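Fri 20 August – play-kitchen set, bench layout and sorting

Continued with the prop set for the Fuvmont playroom order. Catalogue reference for the whole set is Rallent 727. Last revision of the parts list was April and it still has the old plate colour, so the list needs redoing before anything is packed.

Table wiped down first with the mild cleaner. Layout is loose, larger pieces placed first and food fitted in after. 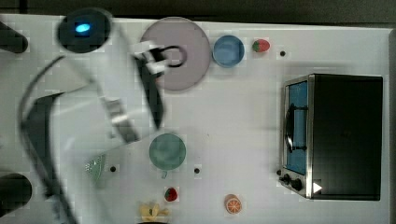

Plates are the piece I am least sure of. The Tanoli sheet calls for a diameter that suits a child's two-handed carry, and the large ones are at the upper limit. Next to the small blue bowl the mauve-pink plate looks oversized, and the bowl is well within its size, so they can nest for storage. Strawberry is fine as is, leaf top reads clearly against the red. The toaster oven takes up more of the right side than I allowed for. Options are to turn it or move it to the side bench. Leaning to the side bench – the knobs need to face the user in either case.

Storage tub limit is 300 mm on the short side. Oven will not go in with the rest and gets its own carton. Clisis can supply cartons in lots of 2,000, far more than we need. Will ask for a part lot.

Soft food next. Checking for legible labels and for seams that could open with handling. Criteria same as the April sheet, item 11: label readable at arm's length, no loose thread longer than a fingernail.

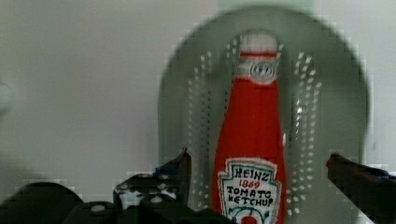

Ketchup bottle, soft type, upright in front of the grey-green colander. Label lettering legible.

Lower two lines of lettering slightly uneven, accepted. Colander to be listed under cookware, currently under misc.

To do: correct plate colour on list, measure oven for carton, recheck tub fit with bowl nested on plate.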